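Losmont G2 two-finger gripper – shop page and notes from my bench

In stock, ships with the wrist camera bracket and one set of finger pads
Fits: Erno arm controllers, Craddock flange (adapter sold separately)
Sim model: included as a free download with every order

I've sold grippers for a while now and I've gotten picky, so the G2 sat on my bench for most of July before I let it onto the site. I wanted to run it next to the Craddock parallel gripper a lot of you already own, on the same arm, with the same controller and the same dumb pick script. What follows is what I found, with the grumbles left in.

First, the basics. It's a two-finger electric gripper with a wide, flat body and short fingers that angle down toward the outside. Opening is adjustable in the Erno software, and so is force (a slider from 0 to 100, no real units, which drives me a little nuts). I did nearly all my fruit tests at 60. At 64 I started getting marks on ripe pears, and at 56 the heavier apples would slowly creep down the pads while the arm was moving. Your fruit will be different, so start low and work up.

The camera bracket is the part I like most. You get a view straight down past the body and between the fingertips, so you can check your centering before you commit to a close. My old setup had the camera hanging off one side and I was forever correcting for the angle. I moved over to this one and deleted a whole page of offset code – felt great!

I also spent a good while with the sim model. Rhodri Vaughan put it together, and he matched the wrist camera view to the hardware well enough that I now try every new grasp in there before I run it on the arm. Apples are my standard test. They're round, but never quite round, and a lopsided one will tell you pretty quickly if your approach is off center.
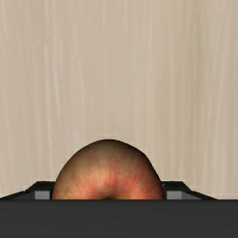 Wrist camera view from the sim model, apple between the fingers.

What I look at in that view is the gap on each side. The body hides the lower part of whatever you're picking, so you're judging from the top of the fruit and the inner ends of the fingers. You get used to it. If you need to see the whole object all the way through the grasp, add a second camera out on a stand. The Grinulow clamp mount works fine for that and I keep a few of them here.

Compared with the Craddock: the Craddock closes faster and it's quieter. It also has longer fingers, so it reaches into bins better. The G2 wins on small adjustments. I can nudge it shut in tiny steps without the jerk at the start, and for soft stuff I'll take that every time. If all you pick is boxes, save your money and stay with what you have.

Stuff that bugged me:

The cable exits on the same side as the bracket screws. Put the cable in last or you'll be doing it twice, like I did.

The pads come off easily for cleaning, maybe too easily. Normand Lachance runs 2 of these on his sorting bench and he puts a dab of removable adhesive behind each pad. I've copied him.

The first controller update resets your force setting. Write it down before you hit the button.

What you get in the box: gripper, bracket, pads, power and data cable, a hex key, and a card with the download code for the sim files. The camera is not included. Any small board camera that fits the bracket holes should do, and I'm happy to check yours if you send me the hole spacing.

Returns are fine as long as the pads are clean. Please, no dried pear.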